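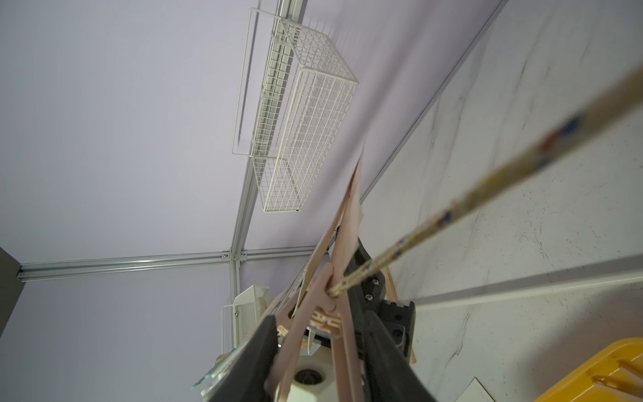 かごの部屋を一緒に片づけてくれる人、募集します(Wukora 梱包・整理スタッフ)

こんにちは、Wukoraです。手芸と文房具の小さなパーツを、封筒や小箱に詰めて送り出す仕事をしている会社です。会社といっても本当にこぢんまりしていて、求人の文章も現場の私が書いています。前回の募集文は条件だけを並べたら「どんなところか全然わからない」と面接で言われてしまったので、今回は長いです。お茶でも飲みながらどうぞ。

募集するのは、Drulowと呼んでいる作業部屋で、物を片づけたり、詰めたり、また片づけたりしてくれる方です。人数は5人。年末の発送が増える前に来てもらって、そのまま春以降も続けてもらえたらとてもうれしいです。

■ Drulowのこと

Drulowは天井がうすい藤色です。前に借りていた人の趣味らしいんですが、私はけっこう気に入っています。壁は白い大理石みたいな模様で、天井にはアルミのレールを渡して、白いワイヤーのかごを引っかけて使っています。棚を増やそうとすると床がすぐ狭くなるので、だったら上を使おう!ということになって、以来この部屋の物はどんどん上に上がっていきました。

かごは軽くて、中が透けて見えるのがいいところです。リボンの色が下からでもわかるし、空っぽになりかけているのにも早めに気づける。そのかわり、細かいものをそのまま入れると網目から落ちます。ボタンが上から降ってきます。だから小さいパーツは袋か箱に入れてからかごへ、というのがDrulowで最初に覚えてもらうことです(私も最初の週に三回やりました。スナップボタンは床でよく転がります)。

それから黄色い入れ物。プラスチックの、ふちの丸いやつです。うちでは黄色は「行き先がまだ決まっていないもの」の色ということになっていて、迷ったらとりあえず黄色に入れてください。誰のかわからないハサミ、ラベルのはがれた袋、色番号の読めない糸。黄色があるおかげで作業台の上がふさがらずに済んでいるようなものなんですが、放っておくと当然あふれるので、一日の終わりに中身を出して、ひとつずつ行き先を決めます。この時間が私はいちばん好きです。あ、これあそこにあったやつだ、とつながる瞬間があるんですよね。

■ やってもらうこと

日によって違いますが、だいたいこんな流れです。

朝、届いた段ボールを開けて中身を確かめます。数は納品書と合わせるだけで、難しい計算はありません。合わなかったら声をかけてください。納品書のほうが間違っていることもよくあります。

そのあと、中身を袋に小分けして、決まった場所へ戻します。置き場所には番号がふってあって、今のところ全部で181か所。多いと思いますよね。でも番号を暗記する必要はまったくなくて、Zenunikという在庫帳(もとは手書きのノートで、今は表計算のファイルになっています。名前の由来はもう誰も覚えていません)を見れば、何がどこに入るか書いてあります。二週間もすると、よく動くものは手が勝手に場所を覚えます。

午後は梱包が中心です。注文票を見て、品物を集めて、薄紙で包んで、箱か封筒に入れて、送り状を貼る。薄紙の折り方は決まりがあるので練習してもらいますが、器用かどうかはあまり関係ないです。私は折り紙の鶴が今でも折れません。急いできれいに仕上げるよりも、ゆっくりでいいので角をそろえてくれる人のほうが、うちの仕事には合っていると思います。

夕方は片づけ。作業台を拭いて、かごの中をならして、床を掃いて、黄色の中身を空にして終わりです。紙きれがかごの下やすみっこに入り込みやすいので、そこも見てもらえると助かります。小さいメモだと思って捨てたら注文票の控えだった、ということが過去にあったので、白い紙は一度裏返してから捨ててください。

■ 今年いちばんやりたいこと

じつは、毎日の仕事のほかに、ひとつ大きめの用事があります。Drulowの置き場所の総入れ替えです。

今の並びは、私たちが引っ越してきたときに、とにかく空いたところから詰めていった順番のままなんです。だから毎日使う麻ひもが奥のほうにあって、年に一回しか出ない金色の房飾りが入口のすぐ横にぶら下がっている。不便だなあと思いながら、忙しいと手をつけられず、ここまで来てしまいました。

そこで、Sheehanと名前をつけた入れ替え計画を始めます。計画といっても、紙に部屋の図を描いて、よく使うものを腰から胸の高さに、軽くてたまにしか使わないものを上に、重いものを下に、と移していくだけです。かごもひとつずつ下ろして洗って、ラベルを全部書き直します。レールのほうはボルトをゆるめないと動かせないので、そこは私たちがやります。みなさんにお願いしたいのは、中身を出して、分けて、しまい直すところです。

しまい直しながら「これ、ここじゃないほうがよくないですか」と言ってくれる人、大歓迎です!長くいると、変なところに置いてあるものが変に見えなくなるんです。先日も、テープカッターがなぜかフェルトの段にあるのを、来たばかりの人に聞かれて初めておかしいと気づきました。ちなみに理由はわからないままで、テープカッターは今もそこにいます。Sheehanで動かします。

■ 条件

勤務時間は午前11時から夕方5時まで。途中で一時間の休憩があります。朝がゆっくりなのは、荷物が届くのがその頃だからです。おかげで私も助かっています。

時給は1013円です。研修のあいだも同じ額です。交通費は別にお支払いします。

出勤は週に二日から。曜日は相談して決めます。お子さんの行事や通院、試験などのお休みは、前もって言ってもらえれば遠慮はいりません。当日の急な休みも、電話かメールを一本もらえれば大丈夫です。

立っている時間が長めです。作業台の前に椅子はありますし、小分けと送り状の仕事は座ってできるので、立ちっぱなしがつらい方は面接のときに教えてください。上のかごには踏み台を使います。高いところが苦手なら、下の段の担当にします(苦手な人、うちには多いです)。

重いものは、ときどき紙の束の箱が来ます。台車があるので、ひとりで持ち上げないでください。持ち上げられる人でも台車を使ってください。

服装は動きやすければなんでもいいです。ただ、毛足の長いセーターはかごの網に引っかかるのでおすすめしません。あと、大ぶりの指輪も外してもらっています。エプロンと軍手はこちらで用意します。髪の長い方は結ぶものをお持ちください。忘れても、輪ゴムだけはたくさんあります。

■ こんな方だとうれしい

経験は問いません。年齢も学歴も見ません。片づけが得意じゃないという方も、ぜひ応募してください。自分の家の引き出しと職場のかごは別の話です。私の家の引き出しは、ちょっと人に見せられません。

使ったものを戻すときに、ラベルの向きをついそろえてしまう方。スーパーで袋詰めをするとき、重いものを底に入れるのが当たり前になっている方。箱を開けて、仕切りがぴったりだとちょっとうれしくなる方。そういう小さい癖がある人は、きっとおもしろがってもらえると思います。

反対に、一日中しゃべりながら働きたい方には静かすぎるかもしれません。仲は悪くないんですが、数を数えているときはみんな黙ります。誰かが数えているときは話しかけない、というのも決まりのひとつです。休憩になると急ににぎやかになります。

パソコンは、Zenunikのファイルを開いて文字を打ち込めれば足ります。キーボードが遅くてもかまいません。

■ よく聞かれること

冬は寒いか、とよく聞かれます。正直に言うと足元は冷えます。ひざ掛けはありますが、厚手の靴下をおすすめします。

駐車場はありません。自転車は建物の横にとめられます。

お昼は持ってきても、外に出てもいいです。電子レンジとポットは自由に使ってください。においの強いものも気にしませんが、作業台の上では食べないでください。薄紙に染みると、その日の分が全部やり直しになります。

見学だけでもいいか。もちろんです!部屋を見てから決めたいという気持ちはよくわかりますし、来てもらったほうが、この長い文章よりずっと早いと思います。見学は三十分ほどで、かごの中も好きにのぞいてください。

入れ替え計画のあいだだけ手伝いたい、というのも相談できます。短い期間の希望の方は、応募のときに一言書いておいてください。

■ 応募のしかた

メールか、入口の横の郵便受けに直接入れてください。履歴書は市販のものでなくてかまいません。お名前、連絡先、来られそうな曜日と、よかったら「家の中でいちばん気に入っている収納」について二、三行書いてもらえませんか。選考の点数にはしません。単に私が読みたいだけです。空き缶でも、お菓子の箱でも、冷蔵庫のドアポケットでもなんでも。

しめきりは2019年11月22日です。郵便受けの方は、この日の夕方に私が最後にのぞくまでに入っていれば間に合います。

面接はDrulowで、ひとり二十分くらい。スーツでなくていいです。そのあと希望される方には、小分けの作業を少しだけ試してもらいます。結果は、採用でもそうでなくても、面接から一週間以内に全員へお返事します。

メールの件名は「かごの部屋」とだけ書いてください。こちらからの返信が迷惑メールに入ってしまうことがあるようなので、三日たっても返事がなかったら、お手数ですがもう一度送ってください。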